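Notebook, gripper controller comparison in sim
11 Jul 2025
D. Kurian, with S. Raju

Picking up the controller comparison where Murali left it. Same arm model for everything, white multi-jointed URDF, black gripper with the red tip. Two controllers on the list: the Hernance position controller we have been using, and the Flukance impedance one. Object is the slant-top box. Loop rate 1,000 Hz for both. No changes to the gripper geometry until both are done.

Loaded the workshop room and checked the approach pose first. Red tip over the table, box still clear of it, wrist tilted. Joint limits fine in this pose. 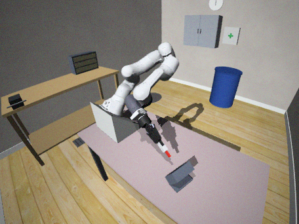
Approach pose, tip above and left of the box.

Hernance first. Free-space tracking is good and I have no complaints there. Contact is the weak part. With the default gains the tip chatters when it meets the slanted face, and the box creeps along the table. Lowered the stiffness to 190 and the chatter mostly goes away, but then the arm sags at full reach and I have to offset the target by hand. Saved that config as lustura_a.

Flukance took longer to set up. It wants the tool mass entered separately, and I had it in the gripper file as well, so it was being compensated twice and the arm drifted up. Removed the duplicate. Reran from the raised pose with the gripper pointing down.

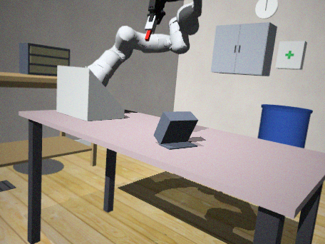

After that fix it holds position with no drift I can see in the logs. Contact is softer than with Hernance and the force trace is easier to read. Closing is slower. The fingers wait for the force estimate to settle before they commit, and there is a filter constant in the config that probably controls this. Left it at default so the runs stay comparable. Log for the batch is 2,105 lines, in the Menon folder with the others.

Also tried reaching low, with the arm over the rug and the gripper hanging straight down. The wrist gets close to singular there and both controllers slow down. Hernance slows in steps, Flukance more evenly.

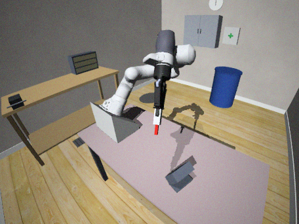

Sowmya thinks the stepping comes from the IK solver and would show up under Flukance too with a coarser tolerance, so she wants both run again on the same solver settings before we write anything down as a controller difference. Fair point. I had left each on its own defaults.

To do:
Match IK tolerance, repeat the low reach.
Try the Flukance filter constant at half.
Ask Murali which friction value he used for the box.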